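Trament Notes > Manipulation > Demonstration methods

Garments on a bed: what changed in the Tlapale protocol

The Tlapale garment set was started on a folding table. The table was white, level, and fixed to the floor, and every item was placed inside a taped square before the demonstrator picked up the tool. The resulting policies folded well on that table. On other surfaces they fell off quickly, and on a mattress they were not worth scoring. Since June we have recorded on beds only. This item describes the revised protocol, the parts of it that still cause trouble, and the numbers we have so far.

For readers who joined after the spring issue: demonstrations are made with a hand-held parallel gripper. The demonstrator squeezes, the jaws close, and a camera on the tool records the view past the fingers. No arm is present during recording. Pose is recovered afterward from the video and the inertial data, jaw width is read from the finger positions, and the result is converted into end-effector trajectories for the Drirkus arm. We also keep a smaller teleoperated set, recorded with the arm itself under a leader handle. It is used for checking and for a few tasks where the arm's reach limits matter.

Surface

A mattress gives under the fingers. On the table, a fingertip that went too low stopped against something hard, and demonstrators learned to use that contact to find the height. On a bed the same motion pushes the sheet down and drags it sideways, and whatever is lying on the sheet moves along with it. The approach therefore has to be shallower, and the close has to start before the pads are fully down. Demonstrators who came over from the table set needed several sessions to lose the habit of pressing.

Printed cloths are allowed and encouraged between the sheet and the garment. They add a second layer that can be caught by accident, and they give the pose tracker something to hold on to. A plain pale sheet under strong window light has very few usable features. Episodes recorded on a plain sheet alone had the largest share of tracking dropouts, and most of those dropouts fell in the final part of the approach, when the garment and the sheet between them occupied nearly the whole view.

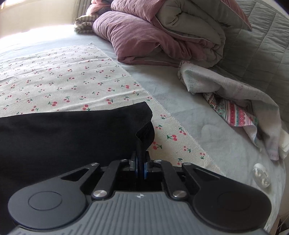
Black garment pinched between the pads over a cherry-print cloth.

Black garments

Dark fabric is the worst case for the tracker and for the policy. Folds in black cloth show mainly as differences in sheen, and the exposure control has to choose between the fabric and the window. We lock exposure at the start of each episode, with the tool held over the garment. The window is allowed to clip. An earlier version of the protocol left exposure on automatic, and brightness shifted each time the jaws moved toward or away from the light. The policy trained on that data appeared to use overall brightness as a cue for when to close. We could not prove this, but the behavior went away with locked exposure and no other change.

The garment layer and the cloth layer need to be told apart at the moment of the grasp. A good grasp takes the garment and leaves the cloth flat. A double grasp takes both, and in the jaw-width signal the two are hard to separate, because a twisted fold of one layer can be as thick as two flat layers. Labels are therefore made from the video after the lift — the annotator looks at whether the cloth rises with the garment. Annotators mark each grasp as single, double, or unclear. Unclear grasps stay in the set but are left out of the grasp-success figures.

Where to grasp

The old instruction was "grasp a corner." It was too loose. Trousers have no obvious corner when they lie sideways, and a gathered waistband does not behave like a hem. The current wording has the demonstrator choose one of the following before the tool enters the view, and say the choice aloud so that it lands on the audio track:

- waistband end
- leg or hem corner
- side seam
- free fold (any raised fold not covered above)

Elastic waistbands need their own note. The gathers give the pads plenty to catch, so the grasp itself is easy, but the band stretches before the rest of the garment follows. Teleoperated episodes showed this clearly: operators pulled, saw nothing move at the far end, and pulled harder. When the band slipped out, the garment snapped back into a new shape and the episode was lost. With the hand-held tool the demonstrator has some feel for the tension through the handle and tends to slow down. Our trajectories from the two methods differ most at this point, with the hand-held ones rising first and travelling second. We now ask teleoperators to lift before they translate.

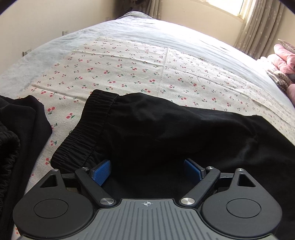
Jaws open over black fabric, with the gathered waistband just ahead of the left pad.

Approach with the jaws open

Demonstrators should come in with the jaws wide and hold them there for a short pause before closing. The pause is awkward for the person and helpful for training. Without it, closing overlaps with the descent, and when trajectories are slowed for the arm the overlap stretches: the jaws are already half shut when they reach the cloth. Starnance, the training package we use, can resample the gripper channel separately from the pose channel, and we tried that first. It fixed some episodes and spoiled others where the overlap had been intentional, mostly free-fold grasps where the demonstrator scooped. Asking for the pause is simpler.

The finger pads should straddle the intended fold before the close begins. If the fold is to one side, the demonstrator should back out, re-aim, and come in again. Sliding sideways with the pads down is not permitted in the main set. It works by hand, and on the arm it collects sheet.

Surroundings

The table set had no background to speak of. On beds we leave the bedding where it is: duvets, quilts, pillows, towels. The only requirement is that the working area be clear enough for the garment to lie fully or mostly on the bed. Items at the margin may be visible throughout. Two garments may be out at the same time if a strip of the underlying surface can be seen between them. If they overlap, the episode goes into the separate "pile" category, which has its own instructions and is not covered here.

Small loose objects near the working area are left in place unless they lie under the garment. We discussed removing them. The deployment target is a bedroom, and a policy that has never seen a clip or a tissue on a sheet will have to see one eventually.

Current figures

The accepted bed set stands at 500 episodes. Another 103 were recorded and rejected. The most common reasons for rejection, in order, were tracking loss during the approach, exposure not locked, and grasp choice not spoken. Rejected episodes are kept on disk and may be reprocessed when the tracker is updated.

For evaluation we ran 50 trials of the lift stage on the Drirkus arm, using dark trousers and skirts on beds that do not appear in the training data. The arm made a single-layer grasp and held it through the lift in 42 of them. The remaining trials were mainly double grasps. These numbers cover the lift only. The fold stage has not been scored on beds, and we will not quote the table results in its place.

Two limits should be kept in mind. All evaluation beds were approached from the long side, so we have no results from the foot of the bed. And the arm was mounted at a fixed height. A low bed brings it close to the end of its reach, where small pose errors grow.

Open items

- Jaw-width calibration drifts over a long session. We re-zero at the start of each garment. A check at the end of the garment is being added so that drift can be measured and corrected.
- The spoken grasp choice is transcribed by hand. Automatic transcription confused "hem" and "seam" often enough that we stopped using it.
- Quilted surfaces with a regular grid cause occasional jumps in the recovered pose, one grid square at a time. The inertial data catches most of these. Episodes with an uncaught jump should be flagged "grid" in the notes field.
- Pale garments on pale sheets have not been recorded in any quantity. They are next.

The revised instruction sheet is in the shared folder under Tlapale, bed set, version 3. Sites still recording from version 2 should finish the garment in progress and then switch.

Comments

foldline: On the pause before closing — is there a minimum length? Our people are doing anything from a blink to a full breath, and the long ones look like dead time after segmentation.

Trament Notes: Half a second is enough. Long pauses are trimmed by the preprocessing step, so there is no need to re-record them.

mkr_bench: We see the grid jumps on checked tablecloths as well. Masking the far part of the view helped, at the cost of more dropouts close in. I would not call it a fix.

softgoods_lab: Version 3 does not say what to do if the waistband has a drawstring. We have been calling a grasp on the string "free fold," which seems wrong.

Trament Notes: Agreed. Leave those out of the main set for now and write "string" in the notes field. A fifth choice may be added.

pivot9: Is the teleoperated set going to be released on the same terms as the hand-held one? The lift-then-translate difference is what I would like to look at.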